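Products > Kitting and Sorting > Orkusier Bench Cell

Orkusier Bench Cell for small-parts kitting
June 29, 2019 -- by Nidia Arboleda

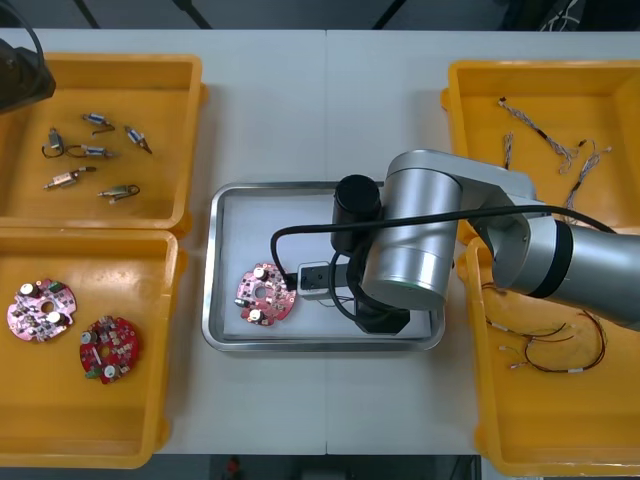
The Orkusier cell takes over the picking step in kitting work: motors, round circuit boards and wire harnesses go from the yellow supply trays to the steel tray in the middle. It fits on a standard Condori table and needs no fence at normal speed.

At our Dandstead plant the day shift used to fill kits by hand, standing up, for most of eight hours. Two cells now do the bulk of it. The kitting crew is still 13 people. They load trays, check finished kits and handle the harnesses the arm gives up on -- tangled leads are still a person's job. Eusebio Llanos, who leads the shift, moved four of them to test and repair, with 17 hours of paid training each.

Operators can stop, re-teach or restart the cell from the panel. A new part takes an afternoon to set up. Trays lift out without tools.

Part number: 991
Weight without table: 61 lb
Gripper fingers: Druvitz, two sets included
Supply trays: four, yellow plastic
Kit tray: stainless steel, shallow

Orders placed now ship in October. For a site visit or a trial with your own parts, ask for Cristian Echeverri in sales.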